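Stetine Wooden Work Table
Item no. 3112
Sold by Mirzaei

The Stetine is a plain work table with a wooden top, made for hobby rooms, classrooms and small workshops. It ships flat in one box – the legs and hardware are packed under the top.

Price: $314
With lower shelf: $410

Assembly
Attach the legs with the bolts supplied, then turn the table over and set the feet. Two people should lift it. Tighten the bolts again after the first week.

Care
Wipe the top with a damp cloth and dry it right away. Use a mat under hot pans and glue pots. Small scratches can be sanded by hand, along the grain, and oiled again.

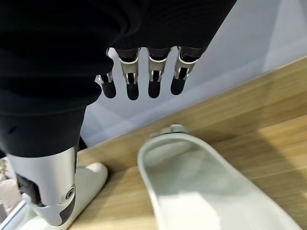
Stetine table, edge of the wooden top.

Delivery and returns
Orders leave our warehouse within 21 days. Unassembled tables can be returned in the original box – keep the corner pads. For spare bolts or feet, write to Godfrey Lukumay in parts and give the item number.

Page updated 28/12/2021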